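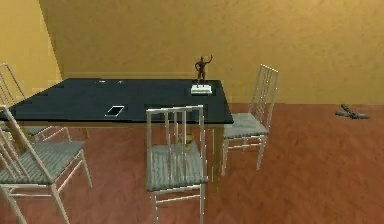

## 4. Checking the practice room before a first run

The Nemo arm should meet its room in the simulator before it meets anyone's furniture. Faltbridge supplies the room ready built, with a dining table, four spindle-backed chairs, a phone and a figurine with one arm in the air. Leave the arm unloaded until step 5.

1. Open the room and wait for the floor grain to finish drawing. Grey planks mean the textures are missing, so run the Goossens importer again.
2. Click the phone on the tabletop. Its label should read `pick_target`. If the table lights up as well, the two have been merged and must be separated.
3. Click the figurine, then its white base. Both should be selected together. A figurine that leaves without its base will be reported as a successful pick, and the software will be very pleased with itself.
4. Select each chair and set it to **Fixed**. The one pushed up to the front edge of the table matters most, as its back stands a little higher than the tabletop.
5. Load the arm and set joint speed to 16 per cent.
6. Run the empty-hand sweep for 600 cycles.

**Note:** The grey pronged object on the floor at the right is outside the pick zone. Leave it out of the target list.

**Caution:** Never raise the speed to shorten the sweep. Simulated chairs are free, but the settings you save will follow the arm to the real bench.

If the sweep stops with error 87, reload the room and go back to step 4. Error 130 is a licence fault and belongs to section 9, along with the Zorkau dongle.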